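Handheld gripper drops small smooth things, pads or linkage?

Asked by Zubaida Qureshi
Filed under: Grippers and end effectors > Maintenance

Hello all, and sorry in advance for the length of this, I never know what to leave out.

I have been looking after one of the handheld grippers since April. It's the GenRobot.AI sort, black, with the sensor plate standing up at the top and the blue ribbed pads on the fingers. I do household pick-and-place with it, a couple of hours most mornings, and up to now it has been no trouble at all. I wipe it, I charge it, I put it back in its case and that has been the whole of my maintenance routine (I can already hear some of you tutting).

For the last fortnight or so it has been losing small, smooth things. Anything soft is fine. Socks, plush toys, the corner of a blanket, all perfectly happy. Cardboard is fine too. But give it something hard and glossy with rounded corners, about the size of an earbud case, and it will close on it, hold it for a moment, and then the thing slowly turns between the pads and pops out of the lower side. It always goes the same way, towards the bottom right as I look down at it.
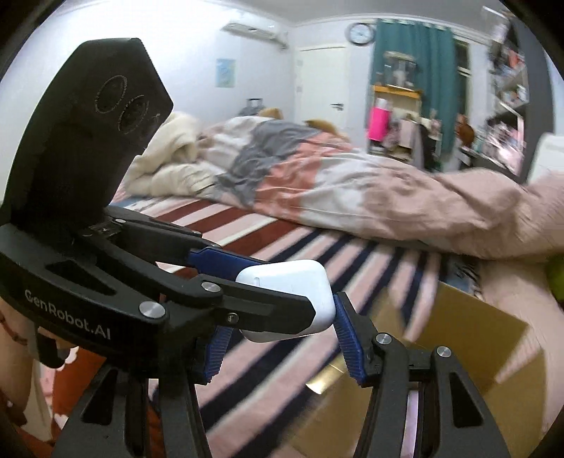
I've tried gripping harder, and that makes it worse if anything. I've tried coming in from the side so that the finger on the right takes more of the weight, and that helps a bit, but then I'm twisting my wrist into all sorts of positions and by the end of the morning it aches. I have also cleaned the pads with a damp cloth and a drop of washing-up liquid, which was lovely for about ten minutes.

The other thing, and it may be nothing, is that there's a tiny bit of play in the right finger when I wiggle it with my other hand. I honestly couldn't tell you whether it was there from new. The screw caps all look the same to me and none of them is sticking up.

So my questions are: is this the pads wearing out, or something in the joints? If it's the joints, can I tighten them myself without upsetting anything? And do I have to redo the calibration afterwards? I'm handy enough with a screwdriver but I am not an engineer, so please go gently.

Comments on the question

Azra Atanasov: Does it let go of the same objects if you hold it still, or only when you're moving?

Zubaida Qureshi: Both, but it takes longer if I hold still. I counted slowly on Friday and got to nine before it went.

3 answers

Answer from Kacper Mazurek (accepted)

Hello Zubaida, and no need to apologise, I'd much sooner have too much to read than "gripper broken pls help".

I think you have two small faults helping each other along. The slow turning sounds like a pad that has gone shiny, and the fact that it always leaves by the same side sounds like the play you found in the right finger. A bit of slack at a hinge lets the finger lean back under load, so the pad is no longer flat against the object, and a hard rounded thing will find its way out of a gap like that every time. Soft things squash and fill the gap, so you never notice.

I'd start with the pads because they are easy. Take the gripper to a window, hold it so the light comes across the ribs, and compare the three of them. On a good pad the edges of the ribs look crisp. On a tired one the tops are rounded over and there's often a glazed patch in the middle. Run a clean fingertip along as well, you can feel it better than you can see it. Skip the washing-up liquid from now on. Some of them have hand softeners in them and leave a film, and I suspect that's why your improvement only lasted ten minutes. I use a lint-free cloth with a very little isopropyl alcohol, then leave the thing alone until it has dried off completely. If that brings the grip back for a day or more, it was dirt. If it doesn't, change the pads, and do change all three together. I put one new pad in with two old ones once and spent an evening chasing a fault I had made myself.

Now the play. Switch it off first. Support the finger close to its hinge and rock the tip gently, watching the hinge and not the tip. If you see movement at one of the two screws sitting side by side down there, that's your culprit. Use a driver that fits properly, and go an eighth of a turn at a time, then open and close the jaws by hand after each go. You want the wobble gone and the movement still free. If the jaws start to feel stiff or don't spring back as they did, you've gone too far and should back off a touch. Please don't go round tightening all the others while you have the driver in your hand! I know how tempting it is. Leave the ones that are behaving.

If the screw comes loose again within a week or so, take it out, clean the thread and put on the smallest dab of low-strength threadlock. Low strength, please. I've had to help somebody drill one out and it was a sad afternoon for all of us. Keep it well away from the pads and from the lenses, and wipe off whatever squeezes out.

On calibration, I would redo the jaw opening (fully closed, fully open, a few times slowly) after any work on the hinge or the pads, as new pads are a little thicker than worn ones and the closed position shifts. You shouldn't need to touch the camera side unless you've had the sensor plate off or given it a knock. While you're there, glance at the lenses for fingerprints. It has nothing to do with your dropping problem, but everybody gets a thumb on them while working on the fingers.

Then test it with the same earbud-sized thing you've been using, held still over a cushion, and count again. I keep a note inside the lid of the case with the date and the count, and mine gets checked after every 30 hours of use. It takes me as long as the kettle does.

Comments on this answer

Zubaida Qureshi: Thank you so much, this is exactly the sort of thing I needed. It was one of the pair by the hinge, and it took two little nudges. I've ordered pads as well because the top one does have a glazed patch, now that I know what to look for.

Kacper Mazurek: Lovely. Let us know how you get on when the pads arrive.

Zubaida Qureshi: Pads in, all three. I got to sixty and then my arm gave up before the gripper did.

Answer from Toon De Bruijn

Kacper has covered it better than I could, so only a couple of additions from someone who looks after 22 of these for Flornura at the Nondville site.

Check how you store it. Ours went through pads at a terrible rate until we noticed people were putting them away with the jaws squeezed shut under the lid. The ribs take a set if they're pressed together all night. We now tuck a folded bit of soft cloth in so that the fingers rest slightly open, and the pads last a good deal longer. I can't give you a proper figure as we changed cleaning fluid in the same month, so make of it what you will.

Also, do look after your wrist. If you're having to twist to keep hold of something, stop and sort the gripper out before carrying on. I pushed on with a sticky one last year and had a sore forearm well into the summer.

One place where I'd differ slightly from Kacper is that I would not use threadlock at all until I'd tried a new screw. They're cheap, and an old one that has been in and out a few times never seems to hold the same.

Comments on this answer

Kacper Mazurek: Fair point about the screw, I'd go along with that.

Answer from Nikola Ostrowski

had the same on mine, put a strip of rubber band round the pad and it was fine. did over 536 grabs like that, no drops

Comments on this answer

Azra Atanasov: This will get you through a morning, but the band alters the thickness on one side only, so your closed position will be off in everything you record. I'd want it taken off again before any serious work.

Nikola Ostrowski: works for me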